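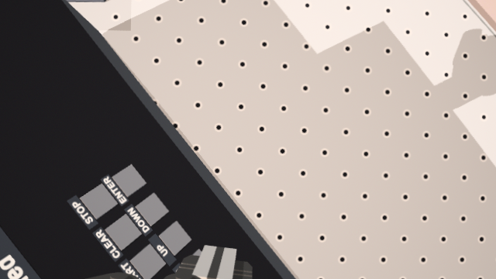

perla_ledesma
Pessoal, preciso de uma luz com o planejador. Tô simulando uma célula de laboratório pro projeto Woko (braço, mesa perfurada, placas de poços e um equipamento de bancada) e a percepção me dá uma pose diferente a cada execução. Na câmera do punho o painel entra torto e os rótulos aparecem girados, ENTER, DOWN e UP numa fila, STOP e CLEAR na outra, e meu detector de texto se perde todo. Os botões em si são uns quadrados cinza lisos, então sem o rótulo não tenho como saber qual é qual. Alguém já passou por isso?

bakari_m
Oi Perla! Larga o OCR, sério. Se você tem o CAD do equipamento, estima a pose do corpo inteiro pela câmera externa e calcula onde cada botão fica. Fiz assim na Radulović e nunca mais li rótulo nenhum.

perla_ledesma
Tenho o CAD sim, mas da câmera externa a máquina tapa um pedaço da garra bem quando ela desce por trás.
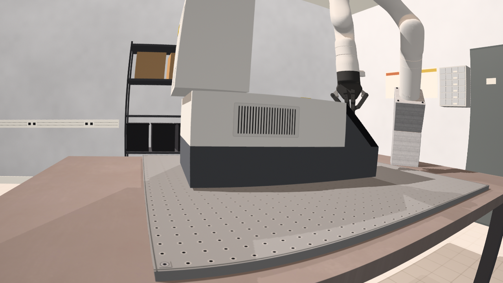 Aí o filtro fica sem medida nova e a pose da garra começa a derivar. Já subi o limite pra 201 iterações no ICP e só ficou mais lento.

d_uibo
Discordo do Bakari. Pose do corpo inteiro serve pra não bater, pra apertar botão o erro é grande demais. E a garra você não precisa enxergar, usa a cinemática direta! Eu retificaria a imagem do punho com uma homografia e rodaria o OCR depois. Dá pra fazer em 4 linhas.

bakari_m
Homografia a partir de quê, Darius? O painel é preto e liso, não tem canto bom.

d_uibo
Da borda chanfrada e dos próprios botões, ué. Tem contraste de sobra.
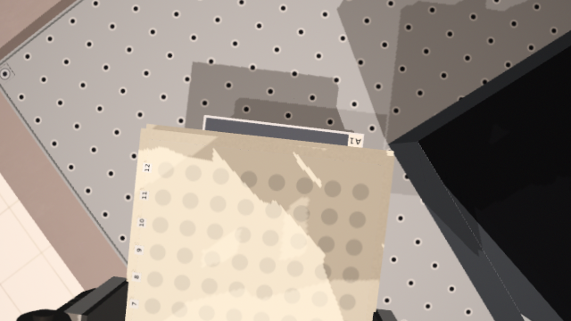
eustaquio.f
Me meto porque meu problema é primo do de vocês: orientação de placa. Rodei 1.000 cenas com luz aleatória e 65 saíram com a placa virada 180 graus na estimativa. A grade de poços é quase simétrica e a sombra recortada em cima dela ainda engana o detector de círculos, some metade da fileira de cima. O que salvou foi ler os numerozinhos da margem, do 12 ao 7 nesse trecho, mesmo deitados. Treinei o leitor com recortes girados e pronto. Então voto no OCR, Perla.

perla_ledesma
Opa, recorte girado eu não tentei! Vou de cinemática direta pra garra, como o Darius falou, e treino o leitor de novo. Bakari, a tua ideia fica pro mapa de colisão, pode ser?

bakari_m
Pode, mas continuo achando OCR frágil. Depois posta os números aqui.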